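Teleoperators wanted for the summer – come teach our robot some chores!

Hi! I run the demonstration desk at Zoven, a small team in Jedholm, and I'm looking for people to steer a two-armed robot through simulated rooms while we record every move. Those recordings are what our learning system studies, so the job is basically being a good example for a few hours at a time.

You'd sit at one of our stations with a headset and two hand controllers, get a short task on screen (pick up the mat, move it over, put it down flat) and do it at a calm, natural pace. Then the objects get shuffled and you do it again. We've got 1346 usable episodes in the current set, called Brurkov, and I'd love to see that number climb a lot by the end of June.
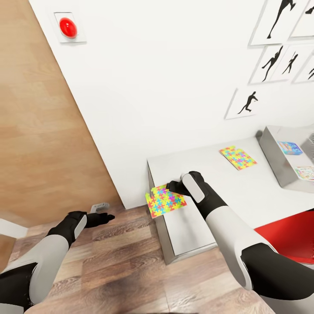

Do I need any experience with robots?

None at all. Our training takes an afternoon, and people who game, knit or play an instrument tend to pick it up fast – but so do plenty of folks who do none of that.

Shifts are four hours, mornings from 8:30 or afternoons from 1:30, with real breaks (headsets get tiring, I know). Pay is 40 dollars per completed hour, training included. I have 14 openings and I'm happy to split one between two people. Fumbled a grasp? Mark the episode and keep going, we keep those in a separate folder and they get used too.

You should be 18 or older and okay with sitting in a headset for half an hour at a stretch. Left-handers very welcome, we're short on you!

To apply, send a few lines about yourself and the hours you'd like through the form on our jobs page, or drop by room 236 in the Lloyd building before noon.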